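# Trivura woven storage basket, sage

Rectangular, rope handles, shelf size. Back in stock at Wakotbridge, the last lot went fast so we ordered deeper this time.
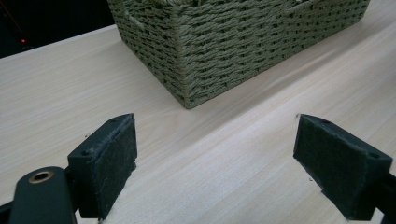 Same basket we've carried since January, same weaver's pattern, one new color. If you bought the natural one the sizes match and they line up fine on a shelf together.

**Price:** $20 each
**Item no.:** 662
**Color:** sage (a soft olive green, more muted than the name sounds)
**Shape:** rectangular
**Weave:** tight horizontal rows, braided look
**Handles:** short rope loops, same cord as the body
**Lid:** none. Please stop asking, we did ask Trivura and they don't make one

## What it's good for

Hats and gloves by the door. Magazines. Dish towels. The pile of chargers. Kids' blocks, if the blocks are the big ones. Small stuff works its way into the gaps in the weave, so no beads, no loose screws, no rice (someone tried rice).

Pantry is fine for anything in a packet or a jar. Bread rolls yes with a cloth under them. Onions ok. Potatoes, brush the dirt off first or you'll be picking it out of the cord til spring.

Not a planter. Not for the shower. Not for firewood, we've had two come back with split corners and we can't take those.

## Color

Green is hard to get right on a screen. Warm bulbs push it toward olive, daylight brings it back to sage. Sits well on pale wood, which is most of what we sell, and it's not bad on white shelving either. Next to a bright green it looks gray. If you're matching paint, come in and hold your swatch against one, or ask for a cord sample. Samples are free, just pay the stamp.

Every piece varies a bit. Some rows come out darker. Some baskets lean a little out of the box, push the sides square with your hands and leave something heavy inside overnight.

## Care

- Dust with a dry brush or the soft vacuum head, low setting
- Spills: damp cloth, blot, then air dry out of the sun
- Don't soak it. Don't put it in the dishwasher
- Loose end of cord? Tuck it back under with a blunt needle. Don't pull, don't cut close
- Smells a little grassy at first, goes off in a week or so by an open window

Handles are for sliding it off a shelf. For carrying a full one up the stairs use both hands underneath. The loops hold, but they'll stretch and then they hang funny.

On a nice table put felt dots under the corners. Ramik makes a good pack, four to a card, they stick ok to cord if you press hard. We keep them at the register.

## Sets and the other one

People ask if this is the same as the Chuang basket. No. Chuang is stiffer, has a wire frame inside, costs more and only comes in black. Better for heavy books. This one has more give, easier to squeeze into a tight shelf. Both are on the floor in the back left aisle so go squash them and see.

No set price on these. Buy one or buy ten, same $20. We tried a bundle of three last year and everybody wanted two.

## Stock and shipping

3,300 came in on this order. 2,000 are already spoken for by shops that buy from us wholesale, the rest is for the store and the site. When they're gone the next boat is slow.

Orders placed by noon go out same day, except Friday orders, which go out after the weekend. They ship stuffed with paper so the sides don't cave. Please keep the paper till you're sure you want the basket, returns that come back flat are a headache for everyone.

Returns: unused, tag on, original box if you still have it. Handle came loose in shipping? Send a picture, we'll mail you another, no need to send the first one back.

Pick up in store: side door, ring the bell, have your order number ready. Parking out back is tight before 10 a.m. becuase of deliveries.

## Wholesale

Case quantities only, mixed colors ok in the same case. Email Rūta Paulauskas through the trade form, tell her which color and where it's shipping. She answers faster in the morning. Trade prices aren't listed on this page and the store staff don't have them, so calling the shop wont help.

Natural color is on its own page, item number there is diffrent so check before you order.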